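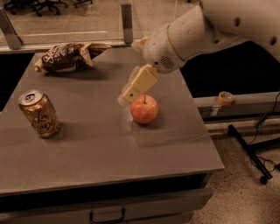
August, 4:20 pm

Okay, house rules for the arm, second try. Cremilda and I spent lunch going over the first version and she crossed out most of it (fair!), so I'm writing down what we kept before I lose the napkin.

Speed first. Anything new runs at 20 percent until it has gone through 3 clean cycles with a person standing there watching the whole time, and watching means a hand near the stop button, no laptop. I broke this one myself last month, so I'm not pointing fingers. Hakim wants the cap set in the controller so you'd have to log in to lift it. I like that a lot better than a sticky note and he's going to try it on the Skurska config first.

Reaching in: don't, unless the arm is paused AND you've said "hands" out loud and heard somebody answer. Gizella thinks the answering part is silly when there are only two of us in the room. I still want it. We argued for a while and it stays in for now.

Objects. Food and drink cans are fine as pick targets, but once something goes on the table it's a test object and it doesn't get eaten or drunk, ever. Luana asked if that covers fruit with the peel on. Yes! Fruit gets tossed when it goes soft, and cans stay sealed. If one gets dented, pull it, don't put it back in the bin. I'd also like grip force written down for anything that bruises, because run 429 and run 959 used different settings and the log doesn't say which was which. Very annoying to sort out, and I never did.

Cables and stands on the floor: route them so you can walk up to the table from the front without stepping over anything. Tape goes back in the drawer at the end of the day, along with whatever else has collected near the arm.

Still open: who signs off on a new gripper program when Osvaldo is out at Clallstead? I said any two of us, Cremilda said no way, one named person. Ask him when he calls in. Also need to find out whether the Marinho people log near misses or only stops, I'd rather copy their form than make up another one.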